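The Supper Swap

Every fall the same thing happens in Nomberg. School starts, the light goes, and people stop eating together. Ksawery Makowska noticed it her first year on the hill. Fourteen apartments, 14 pots of soup, everyone eating alone at 8 in the evening with the TV on.

So she put a note in the stairwell. Cook once, eat four times. Leave your name.

Seven households signed up by October, which surprised her. The idea is simple enough. You make one big meal a week and carry the rest up and down the stairs in whatever has a lid. The other nights, somebody knocks.

There were problems. Salt, mostly. One family salts like the ocean, another hardly at all, and for a month there was a polite war over lentils. Then the question of dishes — whose plate is whose, and why do the good ones never come back. Makowska started putting a strip of tape under hers.

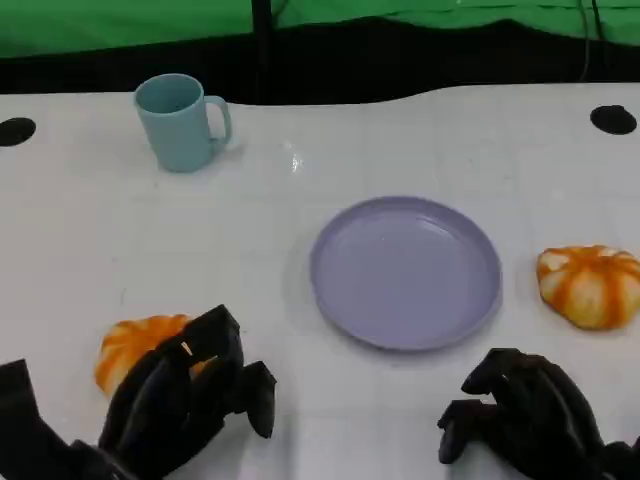

Money came up too, later than you'd think. A roast costs more than a pan of beans, and people who could afford the roast kept making it, and people who couldn't felt they had to. The fix was a ceiling. Nothing fancy on a swap night. Save the roast for your own birthday.

Balthasar Schnyder lives on the top floor and has done this longer than anyone, first in Okus, then here. He cooks the same squash stew every time it's his turn. Onions, squash, a can of tomatoes, whatever is wilting. "People want to know what's coming," he told me, ladle in hand. "Surprise is for restaurants." He makes enough to feed 100, or it looks that way going up the stairs.

His advice for starting one: keep it small. Pick a night and dont move it. Write down allergies and tape them inside a cupboard door. And forgive the bad ones, becuase there will be bad ones. He still talks about somebody's cold fish pie.
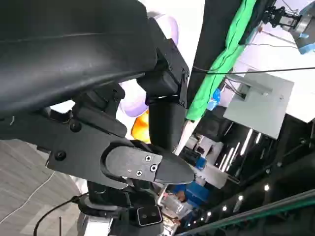 Black plates, a pointed finger, small silver screws.

The version over in Halim went differently. Bigger building, an elevator, more names on the list. Too many, as it turned out. People lost track of who was cooking and ordered pizza. They split into two groups after New Year and it settled down.

What gets swapped besides supper? Keys. Phone chargers. A stroller, twice. Makowska knows now which neighbor works nights and which one can fix a faucet. She'd lived a floor away from both and never said more than hello.

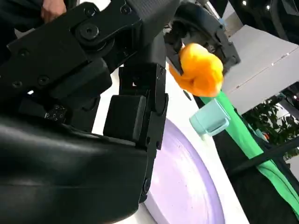
A hand at the black linkage, dark clothing behind.

I went along on her night in April. Barley soup, bread from Brarnier, a bowl of pickles. No one stayed long. Ten minutes at the door, a bit of talk about the boiler, then back downstairs with a warm pot. By the time I left she was already scraping the last of it into a jar for the man across the hall, who was running late.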